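Siiri Honkanen has sold houses in Zunside long enough to know which basements are lying. She meets me at the office at 4 in the afternoon, eats half a muffin, and announces that she has quit writing the word "cozy."

"It means you can touch the stove from the couch," she says. "Buyers worked that out years ago. We kept typing it."

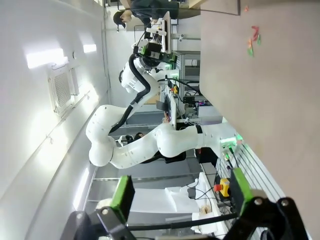
*A white arm, a green light and a few bright pieces on the table.*

Her current listing is a two-bedroom on Daher Street, owned by Otakar Kubíček, who would like it known that he put in the deck himself. Honkanen would prefer it weren't. The first draft of the ad called the place "a rare gem." She cut that, along with "must see" and a line from Kubíček comparing the backyard to Tuscany.

"It has a hose and a fig tree," she says. "I wrote 'fig tree.' We had 16 showings."

She learned the trade at Trusent, a brokerage where agents were handed a sheet of 29 approved adjectives. Her old desk mate, Kamil Mikuš, still has his – he brings it to closings as a sort of party piece. 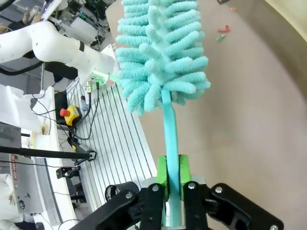 **What should a seller fix before the first showing?**

Whatever squeaks, drips or sticks, starting with the front door. Leave the kitchen alone unless something in it is broken.

She has less patience for price. Sellers, in her telling, arrive with a number they got from a brother-in-law, and the brother-in-law has never sold anything. Kubíček's number was high. She listed it lower, he sulked through most of June, and then two offers came in over his.

"He tells people it was his strategy," she says. "Fine. I get paid either way."
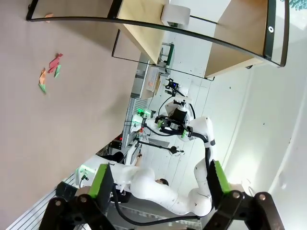

*Paper scraps in red, green and peach.*

I ask what she'd buy herself. She rents, as it happens, a third-floor walk-up with one closet and a view of the Diston parking lot. Her lease is up in 20 days and the landlord has already sent over his ad for the place. She reads it to me off her phone, slowly, and stops at the second word.

"Cozy," she says, and goes back to the muffin.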